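Dalva Pacheco had been told the tape would help. Four hundred and thirty-five pounds for the course, and on the first morning a man from Fonbridge had handed out rolls of blue painter's tape and explained that every household object had a natural square.

"A natural square," said Emerson, when she got home. He had the kettle in one hand. "And who decides which?"

"You do. You listen to the house."

He listened to the house. The fridge was humming.

She did it anyway, one evening in September, kneeling with her tongue between her teeth while he read out the instructions in the voice he kept for parking notices. Lay the grid. Give each cell a purpose. Keys, post, medicines, things to mend. Leave one cell free for what the course book called arrivals.
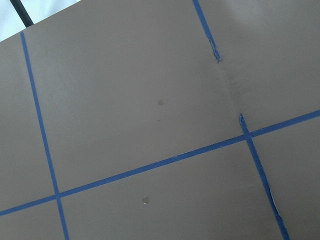 "It isn't straight," Emerson said.

"It doesn't have to be straight. It's a discipline."

"The keys won't know where they live."

She put the keys down, and the post, and a torch that needed a battery. It looked like a jumble sale with borders. By ten past 5 the next afternoon Emerson had set his mug in medicines and an onion in arrivals, and when she objected he said the onion had only just come in.

"Ronaldo Coutinho did the course," she said. "He swears by it."

"Ronaldo swore by the magnets."

That was true, and she had bought the magnets as well. She moved the onion to the rack, looked at the free square for a while -- it did look very free -- and went to find out whether Fonbridge gave refunds. Page 46 of the course book said that doubt was a kind of clutter. She put the book in things to mend.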